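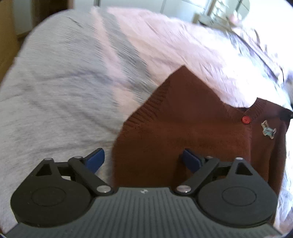

The April meeting was called to order at 4:00 p.m. in the lower reading room of Skilari Library, with Vy Mai presiding. Present were Akihiko Ichikawa, Gangadharan Thomas and Tatu Nyamweya. Bhupendra Nautiyal joined during the second item. The minutes of the March meeting were approved with one correction: the closing hour of the east entrance is 8:00 p.m. The first item was the replacement of the covering on the entrance ramp. Mr. Thomas reported that the smooth coating has worn through at the turn and that patrons using walkers have asked for a firmer footing. Members discussed whether the new covering should have a raised dot or a groove. Ms. Mai pointed to the dark gray ribbed surface in the picture, with its parallel grooves side by side, and asked that suppliers be shown it as a guide to the pattern, the spacing to be left to them. Mr. Nyamweya asked that the grooves run across the ramp so that rainwater does not collect at the foot. This was agreed.

Quotations for the ramp

Two quotations were received. Treken offered to supply and lay 420 square feet of covering, with removal of the old coating included. Disow offered the same area, but did not include removal and could not give a start date. Mr. Ichikawa moved that the Treken quotation be accepted, subject to a sample being left at the front desk for one week. Seconded by Mr. Thomas. Carried.

Mr. Nautiyal asked that the side door stay open while the work is done and that a bell be fitted at wheelchair height. Ms. Mai will arrange for the bell. The cost is to be charged to account 741, building access.
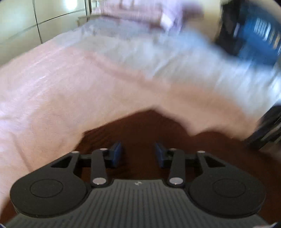

Skilari Library, Department of Buildings and Public Access

Large-print collection

Mr. Ichikawa presented the results of the shelf review. Of the titles requested by patrons over the winter, 43 were not held in large print. He recommended that the mysteries and biographies be bought first and that the remainder be requested on loan from Tamura Library. Mr. Nyamweya noted that loans from Tamura have been slow to arrive and asked whether patrons could be told the expected wait when they place a request. Mr. Ichikawa will speak to the desk staff. The recommendation was accepted.

It was further agreed that the large-print shelves be moved from the back wall to the bay beside the elevator. Mr. Nautiyal objected that the bay is used for strollers during story hour. After discussion, story hour strollers are to be parked in the coat alcove for a trial period ending with the summer schedule.

Lighting on the stairs

Mr. Thomas reported that the light on the lower landing has been repaired and that the fixture above it is still waiting on a part. Item held over.

Correspondence

A letter was read from a patron asking for a bench near the book return. Members were in favor. Ms. Mai will find out whether the sidewalk at that point belongs to the library or to the city, and will reply to the patron in either case.

Next meeting

The next meeting will be held in the same room at 4:00 p.m. Items for the agenda should reach Mr. Nyamweya in writing one week before.

The meeting was adjourned at 5:25 p.m.

Minutes taken by Tatu Nyamweya.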